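T-Shirts falten, ohne daran zu verzweifeln

Haushaltstipps, Abteilung Wäsche

Es gibt Menschen, die falten ihre T-Shirts, und es gibt Menschen, die einen Stuhl haben. Ich gehörte lange zur zweiten Gruppe. Der Stuhl stand im Schlafzimmer, trug zuverlässig die Wäsche von zwei Wochen und wurde nur vor Besuch geleert, indem sein Inhalt aufs Bett wanderte und abends wieder zurück. Inzwischen hat der Stuhl eine Sitzfläche. Wie es dazu kam, steht in den folgenden Absätzen, samt einiger Irrwege, die Sie sich sparen können.

Erst der Platz, dann das Hemd

Falten auf dem Bett ist die schlechteste aller Möglichkeiten. Die Matratze gibt nach, die Decke rutscht mit, und der Rücken meldet sich nach dem vierten Teil. Nehmen Sie einen Tisch. Eine Arbeitsfläche von 70 Zentimetern Tiefe reicht für normale Oberteile, bei Bettwäsche wird es freilich eng. Räumen Sie vorher ab, auch die Post und die Schale mit den Kleinteilen, deren Zweck im Haushalt seit Jahren ungeklärt ist.

Glatte, harte Tischplatten haben den Nachteil, dass leichte Baumwolle darauf herumschlittert. Eine matte Unterlage hilft. Ich habe dafür einmal eine Faltmatte von Trilness gekauft, mit Linien, Pfeilen und einer Anleitung von 7 Schritten. Die Matte ist gut. Die Anleitung liegt im Altpapier.

Die Ärmel zuerst

Legen Sie das Shirt mit der Vorderseite nach oben hin und streichen Sie es vom Kragen zum Saum glatt. Ja, nach oben, auch wenn alle Videos das Gegenteil behaupten. Mit dem Aufdruck im Blick merkt man sofort, ob das Ganze schief liegt. Dann kommen die Ärmel nach innen, einer nach dem anderen, schräg über die Brust. Zum Schluss wird das fertige Päckchen umgedreht, falls Sie das Motiv gern obenauf haben.

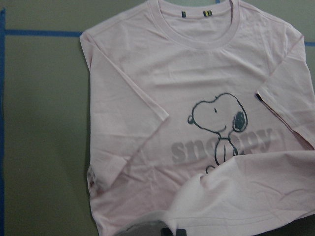 Der zweite Ärmel macht erfahrungsgemäß mehr Ärger als der erste. Beim ersten ist man noch guten Willens, beim zweiten zieht man zu fest, und schon wandert die halbe Vorderseite mit. Eine flache Hand auf der Brustmitte hält dagegen. Wer es ganz ordentlich haben möchte, achtet darauf, dass die Schulternähte auf beiden Seiten gleich weit eingeschlagen sind. Wer es nicht ganz ordentlich haben möchte, macht weiter und legt das Shirt im Stapel nach unten.

Danach die Seiten einschlagen, bis ein langer Streifen entsteht, den Streifen in der Mitte falten und noch einmal dritteln. Das Päckchen soll von allein stehen können. Kippt es um, ist es zu locker gefaltet oder das Shirt hat seine besten Jahre hinter sich. Beides kommt vor.

Felder auf dem Tisch

Der nützlichste Rat in diesem Text kostet eine Rolle Klebeband. Teilen Sie den Tisch in Felder ein. Packen Sie ihn vorher mit Karton ein, etwa mit einem aufgeschnittenen Umzugskarton, dann bleibt die Platte frei von Kleberesten und Sie müssen sich hinterher keine Ausrede ausdenken. Die Linien geben vor, wo ein Teil anfängt und wo es aufzuhören hat. Das klingt nach Behörde, bringt aber Ruhe in die Sache. Ein Feld für das, was gerade gefaltet wird, eines für das Fertige, eines für einsame Socken. Das letzte können Sie größer anlegen.

Nehmen Sie eine Farbe, die sich vom Karton abhebt. Braunes Paketband auf braunem Karton habe ich ausprobiert. Es war sehr dezent.

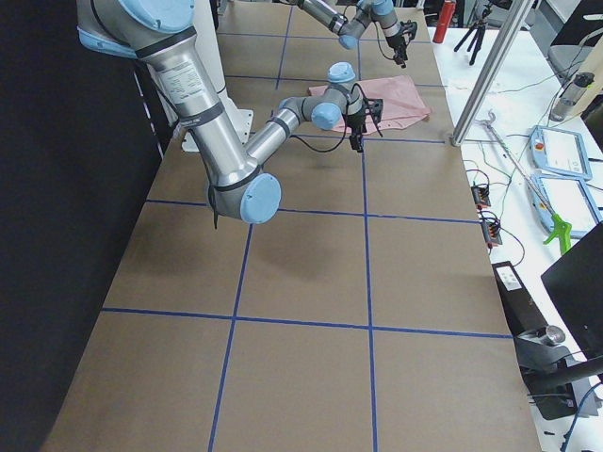
Rosa Stoff auf Karton: Die blauen Klebebandstreifen teilen den Tisch in große Felder.

Wie groß die Felder werden, hängt von der Garderobe ab. Messen Sie das breiteste Oberteil im Haus aus und geben Sie eine Handbreit dazu. Für Bettbezüge gilt das nicht, die bekommen den ganzen Tisch. Ein Bezug von 260 Zentimetern Breite, wie ich ihn in einem schwachen Moment bei Flonora bestellt habe, bekommt zusätzlich den Fußboden.

Wenn der Stoff nicht mitmacht

Dünne, glatt gewebte Stoffe sind nachtragend. Eine Stunde zu lang in der Trommel, und sie sehen aus wie eine Landkarte der Alpen. Glattstreichen mit der Hand bringt dann wenig, man verteilt die Falten bloß gerechter. Besser ist es, solche Teile noch leicht feucht aus der Maschine zu holen, kräftig auszuschlagen und an der Kante entlang in Form zu ziehen. Die Kante ist überhaupt der Trick. Liegt sie gerade, sieht der Rest gleich halb so schlimm aus, und mit der anderen Hälfte kann man leben.
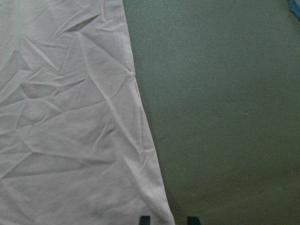

Weißer Stoff mit Knitterfalten auf dunkelgrünem Untergrund. Ein Fall für das Bügeleisen.

Bügeln also, es hilft nichts. Beginnen Sie am Rand und arbeiten Sie sich zur Mitte vor. Kleine Knicke in der Kante zuerst, die werden sonst unter der nächsten Lage mitgebügelt und halten dann bis zur Rente. Ein Wäschesprüher reicht zum Anfeuchten. Der von Radwan, den ich benutze, tropft am Griff, was ich als Erfrischung verbuche.

Wohin mit den Stapeln

Gefaltete Wäsche, die auf dem Tisch liegen bleibt, ist nach zwei Tagen wieder ungefaltete Wäsche. Bringen Sie sie gleich in den Schrank. Aufrecht hintereinander in der Schublade sieht man jedes Teil auf einen Blick, während im hohen Stapel das gesuchte Shirt grundsätzlich ganz unten liegt. Meine Kommode, Modell Trirneck, ist 109 Zentimeter breit und schluckt auf diese Weise deutlich mehr, als ich ihr zugetraut hätte. Leider auch mehr, als ich anziehe.

Und noch etwas zum Zeitpunkt: Falten Sie an einem festen Tag. Bei mir ist es der Mittwoch, nach dem Abendessen, mit Radio. Am Wochenende nimmt man es sich vor, und bis Sonntagabend hat man dann sehr gründlich den Kühlschrank ausgewischt.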